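Keeping letters in order: a talk with Yolanda Requena

Yolanda Requena has written letters by hand since she was a girl, and she has kept every answer. When I visited her in Flatberg, she had 684 of them. "People think I am sentimental," she told me. "I only like to know where my friends were in August of some year."
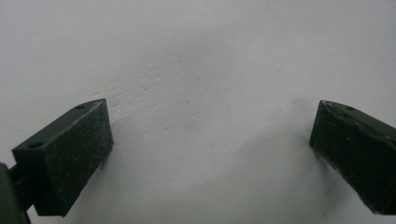 A pale surface, with two dark green tips.

Her oldest correspondent is Védís Baldursdóttir, whom she has met only 2 times. They write about weather, soup and their knees. "We never write about politics. We tried it once and the letters became very short."

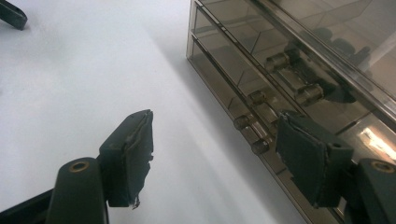
I asked her how she finds one letter among so many. She sorts by person first and then by year, and she does not use a computer for it. Stamps and spare nibs are a different matter, and for these she likes a small see-through drawer organiser in smoky brown plastic, because she can notice when the stamps are getting low. "With a closed tin I always forget," she said.

She writes in the morning, before the telephone begins.

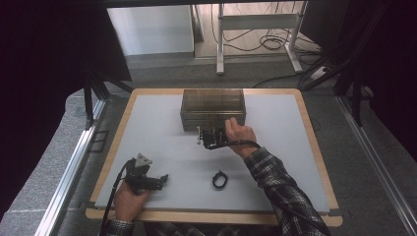
Her grandson, Maximiliano Manzano, has started to write too. His first letter was 36 words long, and she answered it with four pages. "He complained that it was too much," she said, "but he wrote back."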